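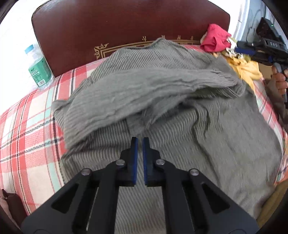

Gray pinstriped cloth on a plaid cushion.

Plokel Bedding Care Labels, data card

Summary
Plokel is a table of care label text from mattress protectors, duvet covers, blankets and fitted sheets. Each row holds one label, typed out by hand, with the care symbols written as codes. There are no images in the release.

Source
Labels were typed from stock held at the Starkgate warehouse. Product lines come from two sellers, Clondex and Gill. Samples with a missing or unreadable label were left out. Collection ran through January. The last edit to the table was on 17th April.

Files
labels.csv: one row per label
symbols.csv: care symbol codes and their plain meanings
changes.txt: list of edits by version

Fields in labels.csv
item_id: text, unique
item_type: one of 14 values, lower case
fiber: as printed, with percentages
wash_max_c: whole number, blank if the label says do not wash
tumble: none, low, normal
iron: none, low, medium, high
bleach: yes, no, oxygen only
filling: blank for items with no filling
label_text: full wording, line breaks replaced by a slash

The symbols table has 34 codes. Of these, 12 apply to dry cleaning and are rare in bedding.

Known problems
Temperatures are in Celsius only. Some Gill labels print two wash limits, one for home use and one for laundries. The home limit is stored and the other is kept in label_text. Spelling errors on the labels have not been fixed. "Polycotton" in the fiber field has no percentages and should not be read as an even blend.

Not suitable for
Fire safety checks, allergy advice, or any claim about how long an item lasts.

Contact
Haf Gronow maintains the table. Send corrections with the item_id and the full label wording.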